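Home | Talks | Notes & Slides | Workshop Diary | Contact

Wood Moves: What I Learned From Ruining a Table

Speaker notes, Gromside Makers' Evening, December 1, 2019

Slide 1 (title)

Say hello. Wait for the people at the coffee urn. Keep waiting.

Open with the table. I built a dining table in September, in a damp garage, and I was very proud of it. I screwed the top down tight to the base with 17 screws, on the theory that more screws is more table. Then we turned the heating on. One evening during dinner there was a bang like a dropped skillet, and a crack you could post a letter through had opened down the middle of the top.

Pause for laugh. If no laugh, move on briskly.

Slide 2 (the straw bundle)

Hold up the bundle of drinking straws. A tree is a plumbing system that somebody cut down. The straws run up the trunk, and when the air gets damp their walls take on water and get fatter. When the air dries out they shrink again. They hardly change in length at all. So a board gets wider and narrower all year, and stays as long as it ever was.

Finish slows this down. It doesn't stop it. I used to believe that three coats of varnish would stop it. See table.

Don't get drawn into the chemistry. Last time I got drawn into the chemistry and we lost the back row.

Slide 3 (flat-sawn, quarter-sawn)

Draw the end of a log on the flip chart. Slice it straight through like a loaf and most of the boards come out flat-sawn, with the big loopy grain everyone likes. Cut it so the growth rings stand upright in the board and you get quarter-sawn, which has straighter grain, moves less, and costs more. The wood you can afford is the wood that moves.

Boards also cup. The rings try to straighten themselves out as the board dries, so the edges lift on the side that faced the bark. Draw a smile, then rub it out and draw it the right way around. I get this wrong on the flip chart every time.

Slide 4 (glued-up panels)

Any wide top is going to be several planks glued edge to edge. People ask whether you should flip every other plank so the cupping cancels out. There are two camps, and they don't speak. My advice is to put the best-looking face up and make sure the wood is dry before you start. If the joint is good, the glue is stronger than the wood beside it, and the seam will be the last thing to let go. 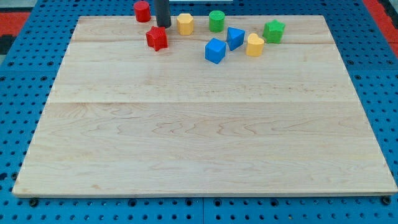

Pale, maple-colored planks, edge-glued. Look for the seam near the far side, and the wavy grain between there and the front.

Let them look at it for a bit. Ask which way this one is going to move. Somebody will say lengthwise. Be kind. The grain runs along the planks, so all the growing and shrinking happens across the seams. Glue is no help against that, and neither is sanding, or prayer.

Slide 5 (letting it move)

Now the useful part. Go slower than feels natural.

Slotted holes: drill the screw hole long instead of round, so the screw can slide. Snug, never tight.

Buttons: little wooden blocks with a tongue that sits in a groove in the apron. Old furniture is full of them. Pass the sample around and get it back. The last one went to Pavetti's evening class and is presumably holding down a table over there.

Figure-eight fasteners: cheap, quick, and they pivot. I bought a box of 200 from Lutano after the accident, so I'm now set until roughly the end of civilization.

Breadboard ends: glue the middle, let the outside float. If anyone asks me to cut one live, the answer is that we have to be out of the hall.

Slide 6 (before you cut anything)

Bring the wood indoors and leave it alone. Stack it on sticks so the air gets all the way around. I leave mine for 2 weeks, which my household regards as excessive given that the only free wall is in the hallway.

A moisture meter is worth owning. Mine is a basic Medrano and I trust it about as far as the hallway, but it does tell me when one board is much wetter than its neighbors.

Slide 7 (the table today)

Show the crack. Explain that I filled it with a strip of walnut and now tell visitors it was a design decision.

Questions. Someone will ask about epoxy river tables. Have some water first.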